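Plalero Study Bible, large print edition – second look

Jul 17, 2024

Bought this one in May after my old Bible finally lost Jude and most of Revelation down the back of a pew. Have been using it daily. Quick thoughts before I forget them.

Translation first. Readable, a bit flat in the Psalms. The editors had the nerve to leave the hard verses hard, and I'm grateful for it. Job still sounds like a man on an ash heap and hasn't been turned into someone with a scheduling problem. Paul's long sentences get chopped up, which my small group liked and I didn't. Romans 5 especially. You lose the thread of the argument when every "therefore" gets its own sentence.

Now the notes. This is what you're paying for and it's where I go back and forth. The Old Testament notes are terrific. Whoever did Judges has read Judges, not just other people's commentaries on it, and the piece on Jephthah's vow doesn't let anybody off the hook. The Gospels are another story. Every time a miracle shows up the note gets nervous. Feeding of the crowd – "some readers understand this as a lesson in sharing." Well, some readers do. Some readers are wrong, and a study Bible is allowed to say so. 2000 years of the church reading it straight gets half a sentence at the end.

Same problem at the Red Sea, oddly, the one place the OT notes wobble. Wind, tides, a marsh. Fine, but the text already says there was a wind. It says who sent it too.

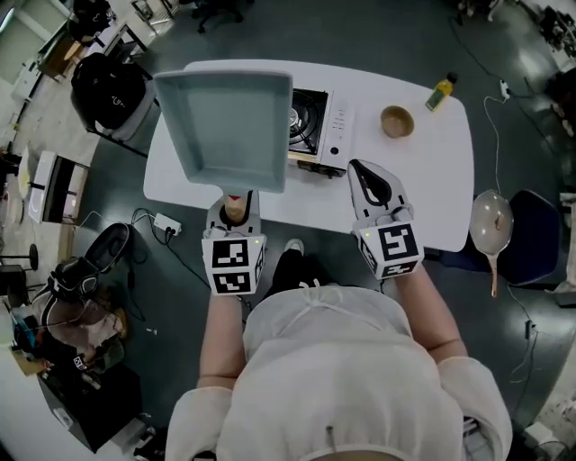 White sleeves, white table, blue-gray tray.

Book introductions: short, good. The one to Hebrews is worth photocopying. Maps are the usual maps. Cross references are in a center column and tiny, even in large print, so what was the point of that. I use a magnifer for them.

Paper is thin but takes pencil ok. Highlighter goes right through, don't. Binding seems solid so far, lies flat from Genesis on, which the old Drotmont never did. Two ribbons, both already fraying. Over 1000 pages of this and they couldn't melt the end of a ribbon.

If you're choosing between this and the Aguiar: the Aguiar has better notes on the New Testament by a mile and worse on everything else, and the type is murder after dark. The Otero edition is cheaper and has no notes to speak of, some weeks I think that's the one to get. Read the thing and argue with your pastor.

Would I buy it again. Probably, for the prophets. I'd keep somthing sturdier next to it for Matthew through Acts.

Four stars. Would be five if the footnotes believed as much as the translators seem to.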